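Workshop notebook, September 2026
Freehub drag and the Gristano sponsor wheels 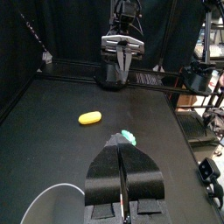 Read the Gristano release again over coffee. They are leaving Derkari at season's end and going to the Pornthorpe squad, and the new wheelset is supposed to save the riders "measurable watts" in the hub. I would like to know who measured. The release gives no speed, no load and no word on which seals were fitted. We have one of last year's rear wheels and one of the new ones, so I put both on the spin-down stand. For marking the rim I wanted something I could pick out from across the bench without squinting, and bright green won, the same sort of green as the small bumpy thing just past the black fingertips in the photo. White tape disappears against the decals.

Old wheel first. Spun up to the usual mark and let go, freehub disengaged, no tire. 80 seconds to stop. Did it again after lunch and got 54. Same wheel, same stand, same hands. Until I can explain that gap I don't trust anything else on this page.

Suspects: skewer tension (I did not use the torque wrench the first time, my fault), and grease that had been sitting on the cold side of the shop. Drafts from the roller door are possible but I doubt it.

New wheel not timed yet. It spins nicely in the hand, but so does every new wheel with hardly any grease in it. Sisodia make the bearings for both versions according to the end caps, and the part number is the same on both. If the bearings are the same, the saving has to come from the seals or the ratchet, or from the marketing department. I pulled the drive-side seal to look. The lip is thinner than on the old one. Fine on a dry stage, and I'd expect complaints after the first wet week.

Odometer on the old wheel's head unit says 3,879 km, if whoever logged it remembered to swap the sensor over. Not a fair comparison against a wheel out of the box. Fresh bearings in the old one before going further, same batch if we can get it.

Price on the dealer sheet is 920 for the rear. Lot of money for a thinner seal.

To do:
Torque wrench on the skewer every time, write the value down
Both wheels indoors overnight before the next run
Five spin-downs each, alternate them – old, new, old, new
Weigh the grease going in
Ask Derkari's mechanics what they kept for spares, they may be glad to get rid of some

Ratchet springs are in the drawer under the truing stand, in the bag with no label. Label it.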